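Chapter 6
What the Kit Buys: Reading an Offer for Hand-Held Grippers
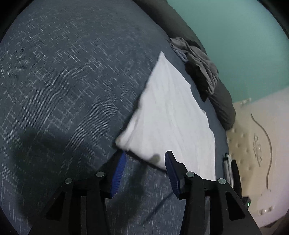
Most of the trouble in household automation starts with a purchase order. A lab or a small company decides it wants a machine that can tidy a bedroom, finds that it has no examples to train one on, and goes shopping for a kit. The seller supplies grippers that a person holds and works by hand, some software, and a promise that an afternoon of ordinary chores will come out the other end as a skill. Before you believe the promise, look hard at what a chore involves. A white folded cloth on a patterned bed cover sounds like the easiest thing in the house. One corner is folded over and slightly lifted, the edge is a little ragged, and the jaws with their blue ridged pads come at it from below. There is a crumpled gray garment farther up the bed. Should the machine leave it alone, or fold it next? A person holding the tool knows without thinking. The recording holds only what the person did.

This chapter uses one offer as its running case. The Akska kit is sold by Sial to schools and small firms, and it comes with 2 grippers, a charging base and a year of access to the Bumby software, which sorts the recordings and throws out the bad ones. The sales sheet, dated January 30, 2023, says that 75 recordings are enough to teach a new task. We will come back to that number several times, and the more often we do, the less it will seem to mean.

Start with the word "task." On the sales sheet, folding a towel is a task. So is "making the bed." The first can be finished in a few seconds on a good day. The second is a string of smaller jobs, any one of which can go wrong and spoil the ones after it. If 75 recordings are enough for one, why would the same figure hold for the other? The sheet doesn't say. It also doesn't say what was tested, in how many rooms, or on whose towels.

Next, ask what counts as a success. Arsalan Bukhari ran the Akska kit through a July trial at Plollurari, a company that rents furnished apartments and was hoping to cut its linen costs. His notes, which we will read in full in Section 6.3, record a success rate of 93 percent. That looks wonderful until you reach the scoring rule on the second page. A fold passed if the towel ended up smaller than it began. When Adeel Farooqui scored the same trials again, asking only that the edges line up well enough to go on a guest's bed, the figure fell to 37 percent. Both men were honest and both could add. They had different ideas of a folded towel, and the seller quoted the first one.

You should expect to meet this gap often. A rate printed without its scoring rule tells you very little, and a rule written by the people selling the kit deserves a second reading. The same goes for the software's habit of discarding bad recordings. Bad by what standard? If every fumble is thrown away, the machine may never be shown how a person recovers from one, and fumbles are a large part of handling cloth.

None of this makes the Akska kit a poor buy. The grippers are light, the pads grip thin fabric well, and two of the authors of this book would rather use them than the heavier tools they learned on. Our complaint is with the sheet. Hardware that does its job has been sold with claims that belong to a finished product, and a buyer who can't tell the two apart will pay for both.

By the end of the chapter you should be able to read an offer of this kind, mark each claim as tested, untested or too vague to test, and write back to the seller with questions that call for a plain answer. You will need the Akska sales sheet, reprinted in Appendix C, and a pencil.

6.1 What Is in the Box

Begin with the parts list, and check it against the price. Sial lists the grippers and the charging base together as a single item, so the cost of replacing one gripper has to be asked for separately. Write that down as your first question.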